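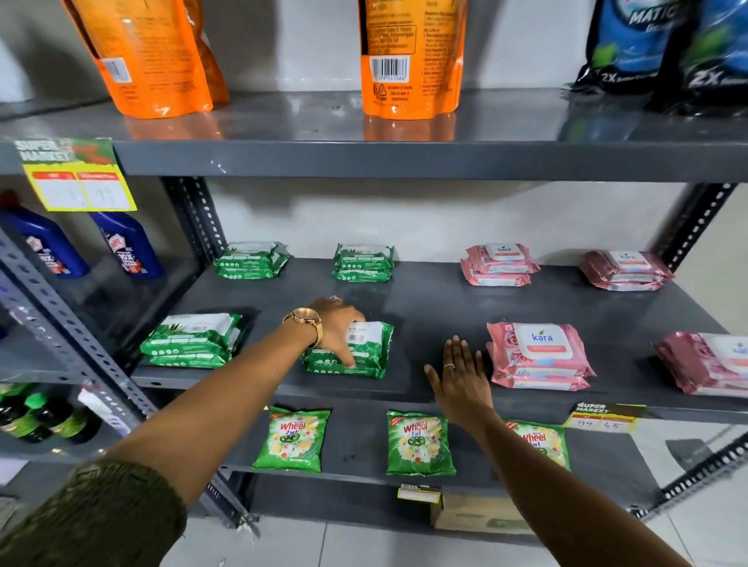 4.2 Comparação de garras na tarefa de arrumação de prateleira

Figura 3. Vista da câmera de cabeça em uma demonstração humana na tarefa de prateleira: lenços umedecidos na prateleira do meio, sachês de detergente nas demais.

A tarefa de arrumação foi escolhida por combinar dois tipos de embalagem flexível com exigências opostas de preensão. Os pacotes de lenços umedecidos são empilhados e têm altura suficiente para uma pinça lateral, mas cedem sob compressão. Os sachês de detergente ficam inclinados contra o fundo e oferecem à garra apenas a borda superior. As demonstrações humanas, gravadas do ponto de vista da cabeça (Figura 3), serviram de referência para as trajetórias de aproximação e para a definição dos pontos de contato.

Foram comparadas três garras, montadas no mesmo par de braços Skisota e comandadas pelo mesmo controlador de impedância: (a) a garra paralela Górecki, de dois dedos rígidos; (b) a mesma garra com dedos adaptativos de silicone; (c) a garra de sucção Poria, com ventosa única de fole. A câmera permaneceu na altura usada nas demonstrações, o que permitiu reaproveitar o estimador de pose sem novo treinamento. Cada garra executou 30 tentativas por tipo de embalagem. O estimador foi treinado com 816 demonstrações, das quais se extraíram 4.000 quadros anotados por duas das autoras.

Uma tentativa foi considerada bem-sucedida quando a embalagem terminou na posição-alvo sem deslocar as pilhas vizinhas além da tolerância definida na Seção 3.4. O contato com a chapa da prateleira não foi penalizado. Nas demonstrações, uma das mãos pode ficar espalmada sobre a superfície livre enquanto a outra toca um pacote, e julgamos inadequado exigir do robô uma folga que a pessoa não mantém.

A garra com dedos adaptativos obteve o melhor resultado nos lenços. Os dedos rígidos deformaram o pacote superior em parte das tentativas e, com isso, arrastaram o inferior. A sucção foi eficaz nos lenços quando a ventosa encontrou a tampa plana, e perdeu vedação sobre o filme enrugado ao redor dela. Nos sachês a ordem se inverteu em parte — os dedos rígidos, mais finos, entraram melhor entre a embalagem e o fundo, enquanto os de silicone tenderam a empurrar o sachê antes de fechar.

A maioria das falhas restantes teve origem na percepção. O braço dianteiro encobre parte dos produtos da prateleira inferior durante a aproximação, efeito também presente na Figura 3, em que o antebraço direito oculta parte de um dos sachês. Reflexos na chapa superior geraram detecções duplicadas, eliminadas por um filtro de profundidade simples. Com o filtro ativo, 97 detecções espúrias foram descartadas ao longo do experimento, sem perda de detecções corretas.

Não avaliamos a troca automática de garra durante a tarefa. Um adaptador desenvolvido em Skundville foi testado em bancada por E. Humphreys e W. Lis, mas sua massa adicional exigiria nova sintonia dos ganhos do punho. Os valores de rigidez empregados com cada garra constam do Apêndice B.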